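卓上ハンドリング評価セット Foltley 導入のご案内
シェア 14 コメント 7

Foltley は、小型アームとグリッパーによる把持・移載の評価を机の上で始めるための機材セットです。企画と販売は Haugen、国内の出荷と修理受付は Prerkside が担当します。大学の研究室、生産技術部門の試作室、専門学校の実習室からのお問い合わせが中心です。

このページでは、仕様の説明に加えて、予算を組むときに見落とされやすい項目をまとめました。見積依頼の前にご一読ください。

■ セットの構成
基本セットには、二指グリッパー、手首部に固定する小型カメラ、取付プレート、接続ケーブル一式、収録用ソフトウェア Bikia の一席分のライセンスが含まれます。アーム本体は含まれません。お手持ちのアームに取り付ける場合は、手首フランジの穴位置図をお送りください。適合しない場合は変換プレートを別途お見積りします。

指先部品は交換式です。消耗品として扱い、保証の対象にはなりません。基本セットには予備が一組付きますが、毎日動かす現場では年度の途中で足りなくなることがあります。追加分は最初の注文に含めておくと、送料が一回で済みます。

■ 作業面と対象物について
作業面とワークは付属しません。専用の治具台を最初から購入される方もいますが、評価の初期段階では市販品で間に合います。ホワイトボードを寝かせて作業面にし、置き場所の目印をマーカーで直接書く方法なら、配置を変えるときに消して書き直せます。対象物はスポンジ状のブロックのような軽くて柔らかいものから始めてください。指先が強く当たっても、双方の傷みが小さく済みます。
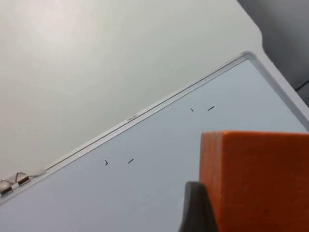

作業面を固定する滑り止めシートやクランプは、数百円から数千円の買い物です。金額は小さいものの、備品費で落とすのか消耗品費で落とすのかで手続きが変わる組織が多いため、先に経理へ確認しておくことをお勧めします。過去には、本体が届いたのに固定具の購入申請が通らず、立ち上げが翌月にずれたお客様がありました。

光沢のある作業面は照明を反射します。天井灯の真下を避けて設置するか、拡散板付きの照明を一台追加してください。照明は当社では扱っていません。

■ 予算の組み方
費用は、初年度の購入費、年ごとの維持費、人の時間の三つに分けて計上してください。

購入費：基本セット、変換プレート（必要な場合）、追加の指先部品、作業台まわりの小物。
維持費：Bikia の年間ライセンス、ケーブルの交換、点検。点検は任意ですが、稼働時間が999時間を超えたところで一度お出しいただくと、ギアのがたつきを早めに見つけられます。
人の時間：据付と初期調整に丸一日、操作担当者の練習に7日を見込んでください。ここを計上していない計画書が最も多く、あとから担当者の残業で埋めることになりがちです。

複数台の導入を検討中の場合も、まず一台で作業手順を決めてから増設することをお勧めします。作業面の大きさ、目印の付け方、対象物の種類が固まらないうちに台数を揃えると、台ごとに条件が違うまま記録がたまります。増設時の割引は、初回購入から一年以内であれば同時購入と同じ条件で適用します。

■ 設置条件
奥行き60センチ以上の、揺れの少ない机が必要です。電源は一般的な100ボルトのコンセントを二口使います。アーム側の電源は機種により異なりますので、各メーカーの説明書に従ってください。非常停止スイッチは、操作者が座ったまま手の届く位置に取り付けます。折りたたみ式の会議机には設置しないでください。

■ 納期とお支払い
標準納期はご注文確定から14営業日です。変換プレートを製作する場合はさらに7営業日いただきます。年度末は出荷が混み合います。3月中の検収が必要な場合は、お見積りの段階でその旨をお書き添えください。公費払い、分割納品に対応します。リースは現在取り扱っていません。

次回の価格改定は5月を予定しています。改定前に発行した見積書は、記載の有効期限まで旧価格で承ります。

■ お問い合わせ
技術的なご質問は Haugen 製品担当 Janaína Leite 宛に、日本語または英語でお送りください。対象物の写真と寸法、お使いのアームの型番があると回答が早くなります。見積書、納品書の宛名の変更は Prerkside の受付窓口で承ります。

最終更新：2018年12月6日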